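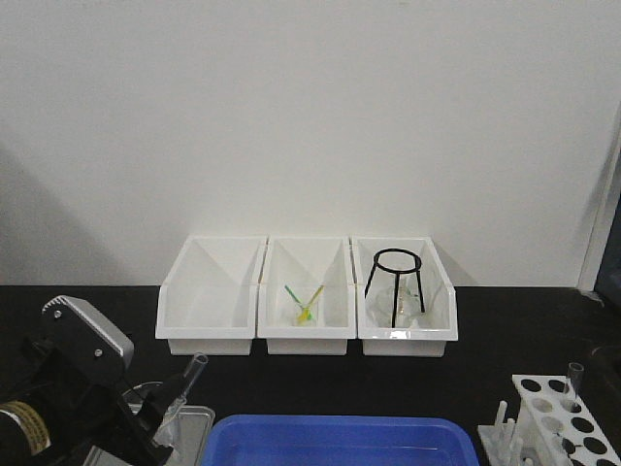
What is this collection about?
Putting glassware away after a bench session: which bin, which rack, which peg, and what I do when a thing doesn't fit any of them.

Soltmont bench notes, README

Hi, and thanks for opening the file! I keep the glassware notes for the Soltmont teaching bench, and this folder goes with the pictures of it. It started as one page taped inside a cupboard door and got out of hand, so now it lives here with a proper table of contents (well, nearly).

What's in the folder
bins.txt has the sorting rules, in the order I wrote them, which isn't a sensible order.
washing.txt covers rinsing and draining.
labels.csv is the word list. Please use it, or we end up with "beaker", "jar" and "glass thing" for the same object.
pictures/ holds 3879 stills of the bench at various stages of untidiness.

The bench
Black countertop, off-white wall behind, three white open-front bins in a row against the wall. The fronts slope, so you can see what's in them without lifting anything down, and that's why I picked them over the lidded ones Bendik Strand wanted. (Sorry, Bendik. The lids would have been lost by March.) There's a blue plastic tray in front for things on the move, a white test tube rack with round holes, and a white pegged drying rack next to it.

How I sort
Small stuff goes in the middle bin. Funnels stand upright in there and catch anything thin you drop in, so if you're missing a stick, check the funnel first. Green and yellow sticks can share.

Tripods go in the right bin with the flasks and beakers. I know, metal next to glass! We argued over it for ages. Put the glass in behind the tripod and lift the tripod out first. Clear glass against white plastic is awfully hard to spot, so have a proper look before you reach in.

The left bin is overflow. If it's empty at the end of the session you've done well. Please don't fill it with paper towel.

Test tubes go in the rack, never in a bin. They roll, they chip at the lip, and then I'm the one sweeping up.

Washing, the short version
Rinse, soak for 10 minutes, rinse again, drain for 30. Tubes that had anything coloured in them get 40 in the soak. I use the Timeck timer on the windowsill because the one on my phone gets ignored. The brush set is from Kristiansen and the small one is the only one that fits the tubes, so hang it back up.

Labels
Use "flask_or_beaker" when you can't tell which it is. I'd much rather have a vague label than a wrong one, and with clear glass it's often a toss-up. Same goes for "stick", which is deliberately boring. Colour goes in its own column, spelled with a u.

Known problems
The early entries call the blue tray a tub. I've fixed most of them.
A few rows list the pegged rack and the tube rack as the same thing. They're separate, and the notes column says so where I caught it.
washing.txt still mentions the old Evum sink, which was taken out.

Changes and questions go to me or Bendik. Mornings before 9:30 are best, while the kettle's on.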